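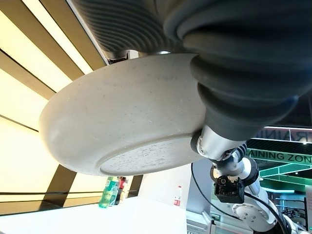
Large shallow cream bowl, underside and foot ring. See item 3.

Westerberg Shared Kitchen – Dishware and Dishwasher Check
Unit 1124, monthly round, June
Result: pass, with two things to follow up

What a nice round this was! The kitchen gets used hard and it still scores well, so please read the comments as well as the marks. OK means fine as found, FIX means someone needs to do something, and WATCH means look at it again next month.

Serving and mixing bowls

1. Rims free of chips and cracks – OK
Run a fingertip all the way around every rim, inside edge first. I love doing this one by touch, as you pick up tiny rough spots that your eyes slide right past. Every bowl on the shelf passed.

2. Inside surface smooth and clean – OK
A few fork marks in the oldest mixing bowl. They don't catch a fingernail, so it stays in use.

3. Foot ring and underside – WATCH
The big shallow bowl has fine gray scratches and little specks on its foot ring, and there are small dark flecks and faint smudges over the rest of the outside too. Try baking soda paste and a soft cloth on the smudges before the next round. For the ring, feel for anything sharp. It was smooth this time, so the bowl is good to go back on the table. If it ever starts scratching the Skurnico counter, put a felt mat under it.

4. Bowls sit flat without rocking – OK
Set each one on the counter and press lightly on opposite sides. A lovely steady set!

5. Storage stack no higher than the shelf lip – OK
Much better than last time. Keeping the heavy ones at the bottom makes the whole cupboard easier to use, and you can get at the salad bowls now with one hand.

Dishwasher, upper rack

6. Rack slides out fully and stops at the end – OK
Pulled out and pushed back 9 times with no sticking.

7. Wire coating and tines – OK
Check the tips and the places where wires cross. Those are the spots where a coating usually goes first, and bare metal there will leave rust marks on light dishes. Nothing bare found. One tine near the back leans a little and can be eased straight by hand.

8. Spray arm under the rack turns freely – OK
With the rack empty, give the white arm a gentle push and let it coast. Then load up and do it again, because long spoon handles love to poke down through the grid and stop it dead. A stopped arm means dirty cups, and people tend to blame the detergent.

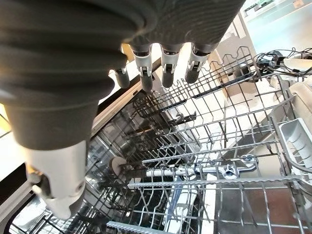
Dishwasher, lower rack and tub

9. Tall items below clear the upper spray arm – OK
Anything standing upright in the lower rack needs a quick look from above through the wires. If it comes close, lay it down or turn it.

10. Filter lifted out and rinsed – FIX
Seeds and a bit of label paper in there. Rinse under the warm tap for 20 seconds and brush the mesh with the Pitix brush from the sink drawer. It's a small job with a great payoff, so let's get it on the weekly list.

11. Door seal wiped, including the bottom corners – OK
Spotless. Whoever has been doing this, thank you!

12. Knives loaded point down, or washed by hand – OK
The good ones were on the wall strip where they belong.

13. Door closed or fully attended when open – FIX
An open door sits at shin height and is easy to walk into. The yellow floor tape that marks the swing area has worn through on one side. New tape has been ordered from Statesholm, and until it comes, keep the door shut between loads.

Score

Dishware: 48 out of 50
Dishwasher: 43 out of 50
Total: 91 out of 100

Follow-up before the next round
Filter cleaned and added to the weekly list (item 10)
Floor tape replaced (item 13)
Smudges on the large bowl treated, foot ring felt again (item 3)

Leave this sheet in the clear sleeve inside the pantry door and write any new chips or cracks on the back as you find them.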